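Sorting out the odds and ends: which workshop storage tips are worth your Saturday money

39 comments 77 shares

Most advice on storing small parts is written by people who want to sell you a box. I have bought a fair number of the boxes. Some earned their shelf space and a good many went to the charity shop with a rattle still in them. 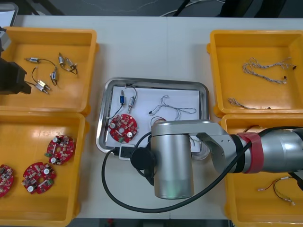
Elisa Cirillo wrote to tell me that open bins beat lidded ones every time, that she has used nothing else for years, and that anyone who buys a cabinet with tiny drawers will end up emptying each drawer on to the bench to find one screw. I agree with half of it. Open bins are quicker, and I'd have them for anything I reach for weekly. But she can't have a bench grinder in the same room, or a cat, and she doesn't say what happens to an open bin of washers when it goes off the shelf. Mine went behind the boiler.

So, tip by tip, with my doubts attached.

Sort by job before you sort by size

The usual instruction is to put all your screws in order of length and gauge. It looks lovely for a fortnight. Then you need to hang a door, and you are going to five different compartments for hinges, screws, packers, the latch and the bit that fits it. I keep a tub marked DOORS and a tub marked TAPS and so on, and only the leftovers get sorted by size. There is some doubling up. I have brass screws in two places and have learned to live with it.

The exception is drill bits. Those do want to be in size order, in a block or an index, and you want to see the gap when one is missing.

Clear jars

Screwing jar lids to the underside of a shelf is the tip that will not die. My father did it, and so did his neighbour, and both of them had a shelf with jars on one half and bare lids on the other. The jars are fine for things you seldom touch. For daily use you need two hands and decent light, and glass over a concrete floor is asking for it. Plastic peanut butter jars are better. Wash them twice or the lot will smell.

If you do fix lids up, use two screws in each. With a single screw the lid spins when you try to undo the jar.

Labels

I was sold on a label printer and got through one cartridge. The tape peeled off in the cold (unheated garage, January) and the replacement cost more than I'd paid for the shelf. Masking tape and a marker does as well, and you can change your mind. Put the label on the container and never on the shelf edge. Containers move about and a shelf edge will lie to you with great confidence.

People say to stick one sample of the contents on the outside with hot glue. I tried it on a row of Geston drawers and it does help, at least with bolts and wall plugs. It does nothing for washers, which all look alike from a yard off.

Magnetic trays and strips

Useful during a job, poor for storage. A magnetic dish keeps the screws together while you have a mower in pieces, and I wouldn't be without one. Left there for months, though, small screws pick up a bit of magnetism themselves, and then every crumb of filing sticks to them. Brass, aluminium and most stainless won't cling at all or will cling only feebly, so check before you trust a strip over your head with anything heavy.

An old baking tin with a rim is nearly as good and stays put if you lay a damp cloth underneath.

Anything with a lead on it

Loose wires knit themselves together in the dark. I don't know how and I've stopped asking. Cable ties are recommended everywhere and I think they're a nuisance here, as you have to cut one off each time, and sooner or later you nick the insulation. A twist of garden wire is no better. What works for me is a strip of hook-and-loop cut from a roll, or simply putting fewer things in each container. A shallow tub with three or four wired parts in it stays usable. A deep one with twenty is a bird's nest by the end of the month.

Don't wind leads tightly round the body of whatever they belong to. The bend where the lead goes in is the first place to fail, and you won't see it from outside.

Chargers and adaptors: write on the plug what it belongs to, today, while you still know. I have a carrier bag of adaptors that I can't match to anything and daren't throw out.

The cabinet with all the little drawers

There are plenty of these. I've had a Hitmont and a Kollia, and I would say the main difference was the price. On both, the drawers pull straight out and drop if you are at all brisk with them. A blob of glue on the underside of each drawer at the back gives you a sort of stop. It's fiddly, and you need to let it harden before you close anything.

The Kollia came with dividers. Buy any brand you like, but look for dividers that go right down to the floor of the drawer. If there is a gap of even a couple of millimetres, the small washers will find it and you'll have mixed washers by spring.

Fix the cabinet to the wall. I didn't the first time. A full one is top-heavy once you have three drawers open.

Do you need as much as you've kept?

Here I part company with nearly everybody. The tip goes: never throw away a good screw. I weighed and counted mine one wet afternoon, out of bad temper more than curiosity, and there were over 600 in the mixed tin alone. In the whole of the previous year I had taken 35 out of it. The rest of the time I had looked in the tin, failed to find a matching pair, and gone to the shop.

A mixed tin is good for one screw at a time. If you need four the same, it is nearly always quicker to buy them. I now keep anything of which I have at least six matching, plus machine screws and odd threads, which are a pain to replace. Rusty ones go. Chewed heads go, whatever my father would have said.

Most scrap yards and some council tips will take a tub of mixed metal. Ring first.

Damp

Those little sachets of silica from shoeboxes get passed round as if they worked for ever. They fill up. In an open container they will fill up in no time and then sit there being useless. They make sense in a box with a proper seal, and even then you have to dry them out or swap them. Rice is worse than nothing, in my view, as it brings mice and dust.

A wipe of light oil on a rag, over bits and blades, does more than any sachet. Keep oil away from anything you intend to glue or paint later. I mention this having spoilt a shelf.

Getting things off the floor

Raise the bottom shelf by the height of a brick and you can sweep under it. I was doubtful it would matter and I was wrong; it's the one change that has kept the place tidy. Heavy things go low, between knee and waist. Paint tins want to be where frost can't reach them, and that rules out most garages however many people tell you it's all right.

Goel shelving has been suggested to me several times. I found it wobbly until I put a diagonal strap across the back, and after that I had no complaint. You could say as much for any cheap shelving.

Odd things I've been told that didn't hold up

Egg boxes for screws. They go soft, and the screws come through the bottom.

Muffin tins in a drawer. Nice idea, but the drawer has to be just the right height or you lose the top half of it, and the cups are round so there is wasted space between them all.

Colour coding. I did plumbing in blue and electrical in yellow. Then the shop ran out of blue, so plumbing is now blue and green, and the green was garden. If you can buy every tub you'll ever need in one go, by all means.

Pegboard with outlines drawn round each tool. It works in a shared workshop. At home you buy a different hammer and then there's the ghost of the old one looking at you.

And one that did

Keep a single tray for things that have no home. One tray, shallow, and when it is full you stop and put it all away before starting anything else. I resisted this for years as it seemed a licence to be untidy. I still think it only works if the tray is small. A big one becomes another mixed tin, and you know my opinion of those.

If you've a method for wall plugs I'd like to have it. Mine are in four places and I've no defence.

39 comments
Share this page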